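Speaker notes – "Where do all the snacks go?"
Kusville small-space living night, Tuesday slot, after Phúc Quan's closet talk

Start slow, they'll still be finding chairs. Say hi, say thanks to Phúc for the intro, and check the clicker works.

Opening: ask for hands. Who has food in their bedroom right now? Wait for the laughs. Keep my own hand up the whole time!

I live in one room. I have a bed, a desk and a kitchen shelf I share with other people in the Chu building, so most of my dry food lives with me. Last September I started writing down every packet that came into the room, and by the time I quit I had 261 lines in the notebook. I'm not proud of that number (okay, a little proud). Of those, 159 were things I'd bought while I still had the same kind of thing at home. That's the bit I want people to write down, so say it twice and then drink some water.

Then tell the chip story. Short version if we're running late: I bought chips on the way home, put them away, and found chips behind the chips. Long version has the bus in it.

Next part is the pull-out. I take everything out of wherever it's hiding and lay it on something big and flat, and I do it before I buy one single new thing. The desk is okay, the bed is better – you can get all the way around the pile and you have to finish before you can go to sleep. Click to the pictures here and stop talking for a few seconds. People like looking at other people's snacks.
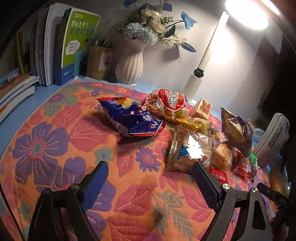
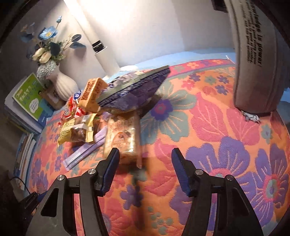
Packaged snacks out on the orange flowered fabric, not sorted yet

Things to say while these are up:

Look at how different the shapes are. The chip bag in the first one is mostly air and crumples whichever way it wants. The little boxed pastry stands up by itself. You can't stack those two, so please don't try, I lost a whole evening to it. Puffy bags go in a deep bin, standing up like files. Boxes go on a shelf.

Point at the sliced bread in the second one. Bread is my number one problem because it gets squashed by anything bigger, and there's that big purple package right on top of it. Bread goes on the top layer, always, or on its own hook if you have one. Diệp Hoàng asked me at the practice run whether bread even counts as a snack. In my room it does.

Somebody will ask about the cat and mouse packet. Yes, I buy things for the picture on the front. Move on.

Sorting: I use 4 groups. Eat this week, puffy, flat or boxed, and give away. Bread and pastries nearly always land in the first one. Look at the dates as you go and don't save that for later, later never comes in my house. The give-away group goes in a bag by the door the same night.

The bins are the clear ones from Valoment. Nanent has some with lids that I liked less – the lid turns into a table and then there's stuff on it. Mention that I paid for all of them myself.

Time: the whole pull-out took me roughly 90 minutes the first time. It's a lot quicker now. Put some music on.

Questions. If it's quiet, ask the front row what they found at the back of their own cupboard.

Pass the cookies around before the break and get the clicker back to Phúc.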